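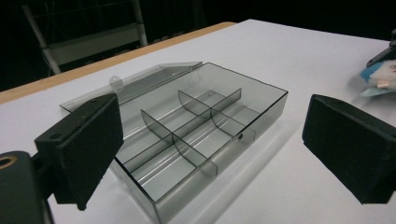
Workshop notebook, August. Written by Zoia Kostiuk

Search this notebook Search Go

Bead store, second morning of sorting.

I continued with the seed beads for the Favska collar. Yesterday I wrote that the two bags of dark red are the same red. I was wrong. In lamp light they are equal, but at the window the bag from Mastmont is a little more brown. I strung a short row of each on white thread and hung them on the window handle, and Melaniia Kravchuk saw the difference from the door, without me telling her where to look.

So for the collar we use only the Zarei beads. I weighed them and calculated from the weight: 1,855 pieces in the bag. The pattern needs 1,379 of the red, so there is enough, also with some losses for broken and crooked ones. The brown-red goes to practice work.

Small boxes with six places are good for this pattern, because it has five colours and one place stays for the rejects. I prefer to fill each place less than half. When it is full, the needle does not pick well and the beads climb over to the neighbours.

Thread: I tried the Nelex polyester against our old cotton. The cotton is nicer in the hand, but after the third pass through the same bead it begins to make hair. The polyester stays clean. I waxed both with the same wax, two times. For the first 16 rows I will use polyester and then look how it hangs on the neck form.
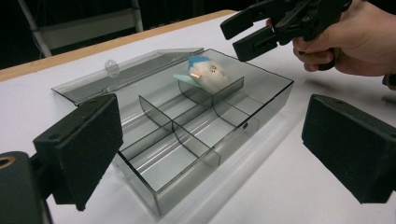 How many beads should be put out for one sitting?
For the collar pattern, 1,000 of all colours together is plenty for an afternoon, and the rest can stay in the bags.

Melaniia asked to write down the needle size also. Size 12 for everything, except the closing row, where the thread passes four times and only size 13 goes through. I broke two of size 13 on the sample, both at the eye. We have to order more before the closing row.

Still open: the white. It has a chalky surface and I am afraid that it will take colour from the red when it is washed. I put ten white and ten red together in a glass with warm water and soap at 11 o'clock. Will look tomorrow and write the result on the next page.

Recent entries
Waxing thread, two ways
Neck form, new padding
Collar pattern, corrected rows
Needles: what is left in the drawer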